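Home | Notebook | Dye shed | Recipes | Contact

4 March 2019
Imke Ehlers

Print this page | E-mail this page

Second go at the madder today, after the orange disaster (we don't talk about the orange disaster, but it's on the previous page if you want it). I left the roots soaking overnight in rainwater this time, and kept well away from the tap. Kuhlmann reckons our tap water is far too hard for a decent red and I'm starting to think she's right, annoyingly.

Weighed out 287 g of chopped root from the Lostach bag. It's coarser than the last lot, more like twigs than crumbs, so I bashed it about with the rolling pin first. Then into the big pan with the alumed wool, the four skeins that have been sitting in the bucket since the weekend. Heat on low. I wanted to creep up to 60 degrees and hold it there, and I did hold it, more or less, apart from one wobble when I went to answer the door and came back to find it at 68. Whipped it off the ring and stood there fanning it with a tray lid – no idea whether that helped!

Held for 126 minutes in the end. I meant to stop at two hours but the Fimex timer has a very feeble beep and I was out in the yard.

The first skein out is a proper brick red. Not scarlet, but miles better than before. Skein three has a pale patch where I tied it too tightly (must use looser figure-of-eights, I write this every time). Left them all to cool in the pan and will rinse tomorrow. Don't let anyone tip the bath away, please, I want the exhaust for a pink.

Also tried the weld with a pinch of chalk. Lovely sharp yellow. Overdyed a bit of that in the old Kudard indigo vat, which I'd written off back in July, and it still has some life in it! Three quick dips gave a leafy green with a slightly muddy end. The vat smells dreadful and wants feeding. 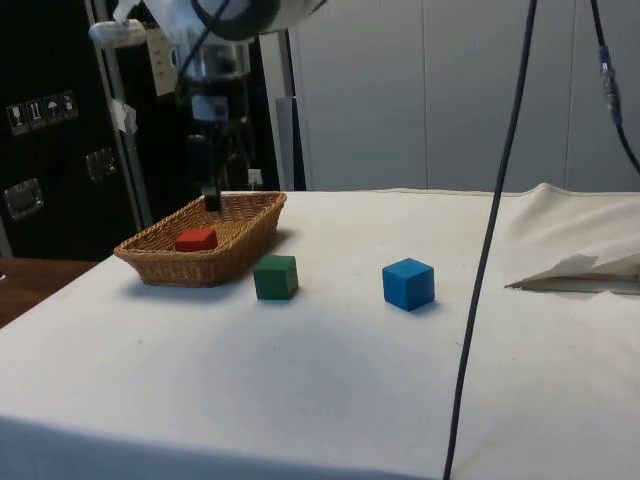 Page last changed: 4 weeks after first entry

Red and green are the two I want for the border of the big blanket, side by side, so the green has to be strong enough to stand up to the madder. At the moment it isn't. More weld underneath, I think, and around 40 g extra for the same weight of wool.

To do: rinse madder, feed vat, order more alum, find the good thermometer. If whoever had it last could put it back on the hook by the sink I'd be very grateful.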